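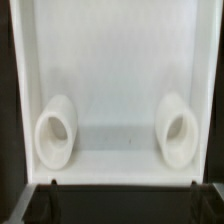 Flarnum told its customers that the arm should have stopped itself at cycle 2,000 and that there is no good excuse for it running past that point. The remark came in a service notice sent out in May, after an Ukon handling cell at the company's Anozie plant lost track of its own finger position and kept working until an operator hit the stop button.

The cell was shut down at 4:40 a.m. on cycle 2,227. No one was hurt. The operator was outside the guard at the time, and the guard door was closed and locked. Flarnum has since taken the cell out of production and limited the speed of other cells running the same control software.

The Ukon is a single-arm cell with a two-finger gripper and a camera mounted near the wrist. At Anozie it moves hollow white plastic parts in and out of white open-front housings. The clearance between a part and the side wall of the housing is small, and the control software depends on knowing where the fingertips are before it lets the gripper enter. It gets this from the camera, which reads a printed marker on the face of the finger and compares the result with a stored position. Clirorance, which supplies the gripper and the control software, calls this the finger reference check.

The check is meant to run when the cell is powered up and again every 2,000 cycles. Between checks the controller relies on the motor encoder. The encoder reports how far the drive has turned. It has no way of knowing whether the finger has shifted on its mount.

According to the notice, the sequence was as follows. The cell was powered up for the night shift and passed its first reference check with normal readings. At some point in the shift the finger began to move on its mounting plate. The screws had been torqued to the value in the manual, but the plate had been replaced in an earlier service, and the new plate was of a later revision that calls for a different screw length. The screws fitted at Anozie bottomed out before they clamped fully. Under repeated side load the finger could creep.

The controller logged seven soft contacts before the shutdown. A soft contact is recorded when motor current rises above the expected level for a short time without reaching the trip limit. It does not stop the cell and does not light the amber lamp. Operators can see the entries if they open the event page, which is two menus down from the run screen. None of the seven was opened during the shift.

When the cycle counter reached 2,000, the controller requested a reference check as designed. The camera returned a reading with a low confidence score. The software should then have repeated the reading and, if the second one was also poor, parked the arm. Instead it accepted the low score as "check deferred," set a flag for the next power-up, and returned to the work program. The cell ran another 227 cycles in this state.

The operator reported hearing a scraping noise from inside the guard and pressed the stop. The arm was found with the gripper inside a housing. It was released by hand after the air and power were locked out.

Sorting of the night's output turned up 29 housings with scuffing or dents on the inside face of a side wall. All had been made after the first soft contact was logged. They were pulled from stock before shipping. Flarnum says the matching parts were checked for cracks and that none were found, though the whole batch is being held until a second inspection is finished.

Why the check was deferred

Clirorance has traced the decision to a change made in the software in the winter. Some users had complained that the cell parked too often when the camera caught glare from shiny parts. The supplier added a setting that let the cell put off a failed reading when the cause was judged to be lighting. The cause is judged from the overall brightness of the camera view. If most of the view is bright, the software treats a poor reading as glare.

With white parts in a white housing, most of the view can be bright all the time. In that condition any poor reading is put down to lighting, whatever produced it. A dirty marker, a marker partly covered by a part or a panel, and a marker that has moved out of its expected position would all give the same result. The setting was switched on by default in the update, and the release note listed it under "fewer nuisance stops." It was not listed as a change to a protective function, and the plant's own change review did not pick it up.

Clirorance says the setting had been tried on dark trays and gray metal parts before release. It had not been tried on white work in white housings.

The supplier has repeated the fault on a test cell by loosening the finger on purpose and running the reference check with the gripper close to white surfaces. The check was deferred on every attempt while the setting was on. With the setting off, the cell parked after the second poor reading, as the manual says it should.

The tests also looked at the marker. Scuffing or residue on the finger face does not by itself cause a failed reading as long as the border and cells of the marker stay legible, but the reading gets weaker as the finger moves closer to another surface and focus is lost. The present routine lets the check run wherever the arm happens to be when the counter comes up. Clirorance now says that was a poor choice. The next version will send the arm to a fixed point in clear space first.

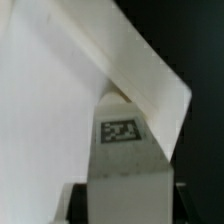
What users are asked to do now

Sites running Ukon cells with the winter update have been told to turn off the deferral setting before the next shift. It is on the camera page under reference options and needs a supervisor login. The change takes effect only after the controller has been restarted. A restart also forces a fresh reference check, so the arm must be clear of all fixtures before power is cycled.

Sites that cannot turn the setting off are told to run a manual reference check at the start of each shift with the gripper empty and raised out of the housing. The reading should be written down along with the confidence score. A score below the green band is to be treated as a failure even if the screen shows "deferred" or "OK."

Finger mounts are to be inspected with the cell locked out. The notice gives the method: push the finger sideways by hand at the tip and watch the joint at the base. Any movement that can be felt is cause to stop using the cell. Where the mounting plate has been changed, the revision letter stamped on the back has to be compared with the screw table in the service manual. Checking torque alone is not enough, as a screw that has bottomed out will still read correctly on the wrench. Clirorance is shipping the right screws at no charge to sites that send in the plate revision.

The finger faces and markers should be wiped with a dry lint-free cloth. Solvent is not to be used on the marker. A marker with a lifted corner or a broken border has to be replaced, after which the stored position must be taught again from the start.

The trip limit for finger contact has been left alone. Flarnum had asked whether it could be lowered so that a soft contact would stop the arm. Clirorance advised against changing it in the field, as normal gripping current on stiff parts comes close to the same level and the cell would trip during ordinary work. The soft contact count will be moved to the run screen in the next version, and the amber lamp will come on at the third entry in a shift. Until then, operators at Anozie are reading the event page at each break.

Safety functions

The emergency stop, the guard lock and the speed limit for teaching mode run on separate hardware and were not affected. They were tested at Anozie after the shutdown and worked normally. The reference check is not rated as a safety function under the cell's risk assessment. It is there to protect the work and the gripper.

Flarnum is reviewing whether that rating should stand. Its concern is the person who has to free an arm that has jammed in a housing. A loaded finger can spring back when the air is released, and the release procedure assumes that the finger is firmly fixed to its mount. The procedure at Anozie has been changed so that the finger is held with a clamp before the air line is vented. Two people must now be present.

The plant has also changed how software updates are handled. An update will go onto one cell first and run for a full week on that cell's own parts before it is copied to the others. Default settings will be printed out before and after, and any difference has to be signed off by maintenance as well as production.

The affected cell is back under power for testing but is not running parts. It has been fitted with new screws and a new finger, and the old finger and plate have gone to Clirorance for measurement. Corrected software is in trial on the supplier's test cell. No release date has been given. Work from the stopped cell is being done by hand at a bench next to the line, and Flarnum says orders from Anozie may ship late until the cell returns.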